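1/22/20

Slept badly and got up before the alarm. The furnace ran most of the night. I had oatmeal, did the dishes from last night, and drove to the Kelline office with the heat on full. The lot was icy at the far end, so I parked by the dumpsters.

I have been meaning to write down where I am with the family papers, because I lose track between one weekend and the next. I started in December with the boxes from the hall closet. There were 263 letters in them, most from my grandmother to her sister, and 132 of those are now read and typed up. The rest are sorted by year where the postmark can be made out. The ones without envelopes are in a shoe box by the window and I am not going to touch them until the others are finished.

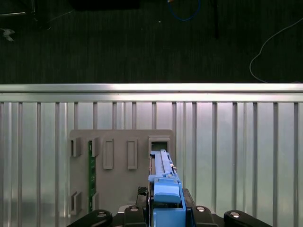 The early letters are mostly weather and prices. She wrote down what she paid for flour and shoes and what the neighbors paid for the same things. She wrote on both sides of thin paper and then up the margins when she ran out of room, so a single page can take me an hour. I had wanted more about the move to Tang, and there is one paragraph on it. They took the train, the stove was delivered to the wrong house, and it rained for 11 days. Then she goes back to the price of eggs.

At lunch I walked to the post office and mailed the copies my cousin asked for. The line was long. I bought stamps too, the plain flag ones, and a padded envelope I probably didn't need. Ate my sandwich at my desk when I got back. It was egg salad, the third day in a row, and I should make something else.

In the afternoon I went back over the dates in my head and decided I have the wedding year wrong. The letter about the dress talks about the baby at the Stutum farm, and that baby was my mother's oldest cousin. So the dress letter has to be a year later than where I put it. That moves four or five others with it. I wrote a note on the back of a receipt so I wouldn't forget.

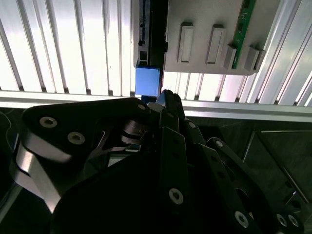 Got home a little after six. Moved the dress letter and the ones that go with it, then changed the numbers in the notebook in pencil. I use pencil for all of it now after the mess I made in the first notebook. Supper was soup and the end of the bread.

I typed for two hours. It was one long letter from the winter her husband was away working, and it is the best one so far. She was alone with two small children and the pump froze. She carried water from the creek and says only that it was "a good distance." She asks her sister for a pattern for mittens, and she asks twice, so I suppose the first request went unanswered. I would like to find the reply but we only have the one side.

The typed pages come to some 280 now. I keep them on the laptop, and tonight I copied everything over again before shutting down.

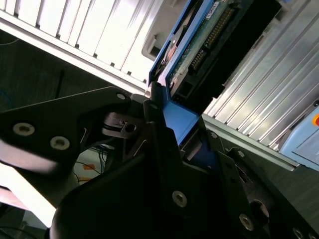 Drive in its blue carrier, green board showing.

I priced binders on the Prumix site and closed it without ordering. The cheap ones have rings that don't meet, and the good ones cost more than I want to spend before I know how many I need. My sister thinks I should have the whole thing printed and bound for the reunion. I told her maybe. I don't want to promise it with half the letters still unread.

Took the trash out. It had started to snow again. Tomorrow I need to call about the furnace and buy milk.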